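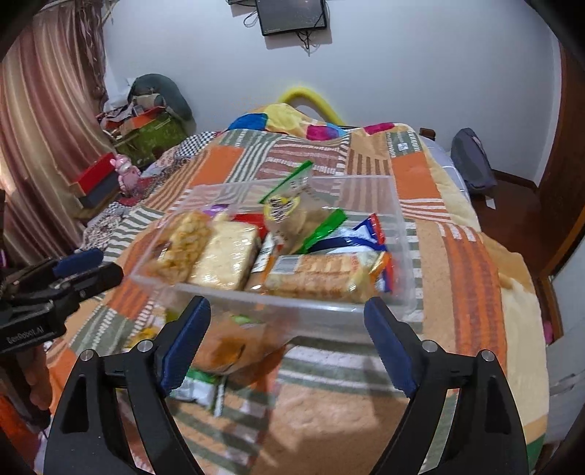 Kaisu Lehtinen
Home storage writer, Flavdale guides

Setting up your bedroom snack box

A clear box is such a treat to live with - one look and you know what's left!

1. Clear a flat spot on the bed and set the box down.
2. Lay long biscuit packets along one side.
3. Stand zip-top bags behind them, zipper up.
4. Tuck small packets into the gaps.

Note: Keep each load under 6 pounds.

Caution: Keep snacks well away from the air conditioner and any TV cables.

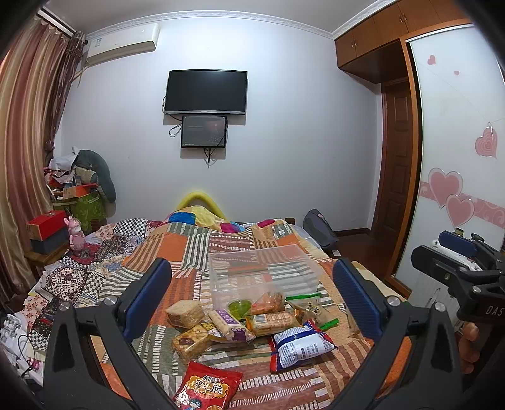

Wall side of the bedroom, with TV and wardrobe

5. Pick a low shelf and slide the box in.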